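Workshop tips: looking after a two-arm table cell

Filed under: Workshop > Bench machines
Last looked over 19th May

These notes are for the small two-arm cell at Wanlow, the one used for the cups and cube job. The Plisthorpe cell is laid out much the same and most of this applies there too. Go through the list before the first run of the day and again if anyone has moved the tables.

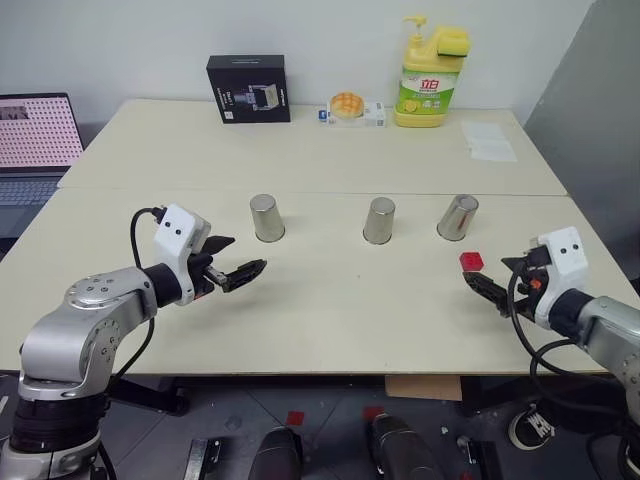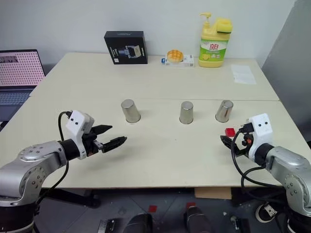

Both views are from the head camera: three steel cups upside down, the red cube, a gripper coming in from each side.

Table seam

Two tables pushed together will creep apart. Run a fingernail along the seam. If it catches, one top is higher than the other and a cup slid across will tip. Wind the feet up or down a quarter turn at a time and check again at both ends. A strip of tape over the join is no help, it lifts at the edges after a week and you end up picking glue off the cups.

Floor markers

Tape squares on the floor wear off and get kicked. Replace them one at a time so you always have the other to measure from. Press them down on a clean dry floor — wipe first, wait, then stick.

Cables

Most of the faults logged on this cell were cables and very few were motors. Things to do:

Move each wrist by hand through its full turn with the power off and watch the loop. It should open and close without pulling at the plug.
Leave slack at the wrist and take it up lower down. A tight loop looks neat and breaks sooner.
Keep hanging cable clear of the front edge of the table. If it has to go over, put a bit of split hose on the edge.
Use hook and loop ties. Plastic ties get pulled too hard and then have to be cut off next to a live cable.

Gripper fingers

Wipe the inside faces with a damp cloth, then a dry one. Washing-up liquid is fine, one drop in a bowl of water, but rinse the cloth well or the cube will slip. Don't use anything with solvent in it on the pads.

Close the fingers on a slip of paper and pull. It should drag evenly along the whole length. If it comes out easily at the tip, the fingers have spread and the 4 mm screws at the root want nipping up.

Wrist cameras

Lens cloth only, and a light hand. If the picture from one side has shifted since yesterday, check that the white housing is seated square before you start recalibrating. Calibration takes 40 minutes and is a waste of time on a loose housing.

Cups and cube

Brushed steel picks up the colour of whatever is next to it, and the red of the cube can show in the side of a cup. Dull cups are easier than shiny ones, so don't polish them. Throw out any cup that rocks when stood on its rim.

Spare parts

Pads and wrist cables come from Cingate, on the Triệu order sheet. Pads are on line 190 and cables on line 231. Order cables in pairs. The next stock check is in June.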